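Section 4: Preparing and Washing Lettered Garments

This section covers washing team jerseys, printed T-shirts and other garments with raised or stitched lettering in the Kincaid 834 front-load washer. For everyday cottons, see Section 3.

4.1 Before you start

Install the washer and run the empty rinse cycle described in Section 2. If the machine has been moved since then, check the four leveling feet again. The washer must not rock when you press on opposite corners of the top.

Read the care label on each garment. If the label gives a lower temperature than the one in this section, follow the label.

4.2 Sorting and loading

1. Gather the lettered garments and keep them apart from towels, denim and anything with a zipper or hooks.

2. Separate strong colors from whites. Red, navy and black items should be washed alone the first two times.

3. Empty all pockets and close any snaps.

4. Turn each garment inside out so that the lettering faces inward. 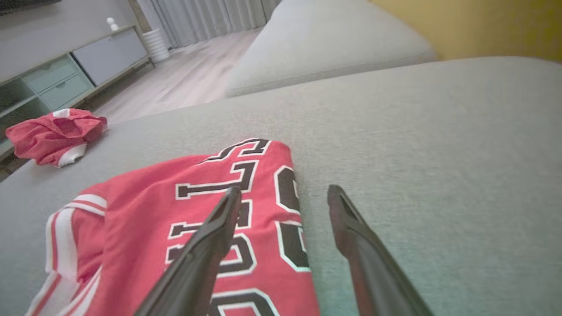 Figure 4-1. Red jersey with black lettering outlined in white.

5. Treat stains on the fabric only. Dab with a damp cloth and a little liquid detergent, then wait 15 minutes. Do not rub the edges of the letters.

6. Place the garments in the drum one at a time. Fill it no more than half full.

7. Close the door until it clicks.

CAUTION: Do not use chlorine bleach on printed or stitched lettering. Bleach can crack the print and weaken the thread.

4.3 Choosing the cycle

1. Press Power.

2. Turn the dial to Delicate.

3. Press Temp until the Cold light comes on.

4. Press Spin until the Low light comes on.

5. Pour liquid detergent into the left compartment of the drawer, up to the first line. Powder may leave marks on dark fabric.

6. Leave the softener compartment empty.

7. Press Start. The door locks, and the remaining time appears on the display.

Note: To add a forgotten item, press Pause and wait for the door light to go out. If the light stays on, the water level is too high to open the door — let the cycle finish.

4.4 Drying

1. Remove the load as soon as the cycle ends.

2. Shake each garment gently and pull the seams straight by hand.

3. Hang on a wide plastic hanger or lay flat on a rack, away from direct sun.

4. If you must use a dryer, select Air Only and keep the garment inside out.

CAUTION: Never iron directly on lettering. Iron the reverse side on the lowest setting, with a cotton cloth between the iron and the fabric.

4.5 If color has run

Do not dry the load. Remove the garment that lost color and run the others again on Cold with fresh detergent. Then run an empty Drum Clean cycle before the next white load.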